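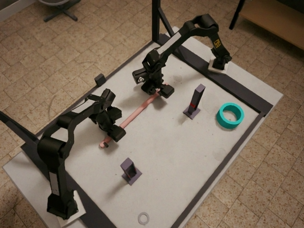

4.3 Recording the two-arm rod task by remote control

Use this section to record demonstrations in the Gusley simulator with both arms. You need a paired set of hand controllers and the task file rod_pair loaded. If the controllers have not been paired, go back to 4.1.

1. Load the task and press Home on each controller. Wait for both status lights in the side panel to turn green.
2. Hold the left clutch and bring the left gripper over its end of the rod. Release the clutch and do the same with the right arm.
3. Press Record. The take number appears in the side panel.
4. Lower both grippers at the same speed, fingers open.

CAUTION: Do not press down on the rod with closed fingers. The contact solver will push the rod into the table and the take will be rejected. 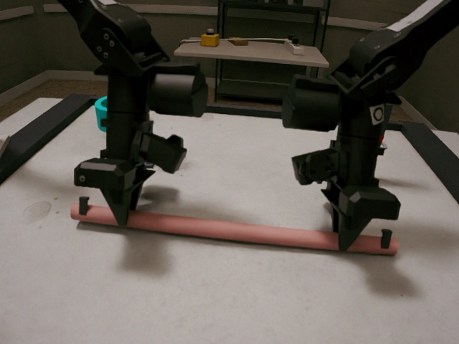
5. Stop when the fingertips are on either side of the rod, then squeeze both triggers slowly. A full squeeze should take nearly 2 seconds.
6. Switch to the wrist view and check the grip before you lift. The rod should sit between the fingertips and not up against one finger.

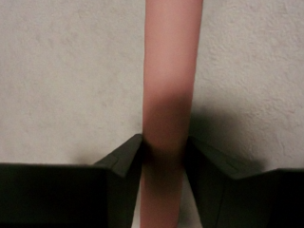 If the rod is off center, open the fingers, move the wrist sideways and close again. You can leave the correction in the take. Lieven De Graaf's notes for the Drurnbridge set recommend keeping a few of these — the policy needs to see recoveries too.

NOTE: Wrist view shows one arm at a time. Press Tab to change arms.

7. Return to the front view. Raise both controllers together and keep the rod as level as you can.
8. Hold still for two seconds, lower the rod to the table, open both grippers and back away.
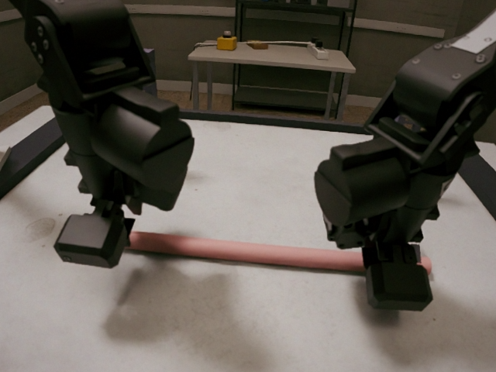 9. Press Stop, then Keep or Discard. Discarded takes are deleted at once and cannot be recovered.

NOTE: The Skindham starter set has 181 takes, of which 84 include a regrip. Match that mix if you plan to merge your takes with it.

If one arm lags behind the other, lower the motion scale for both controllers in Settings and pair them again. Changing the scale on one side only will make the rod tilt during the lift. For export formats, see 4.4.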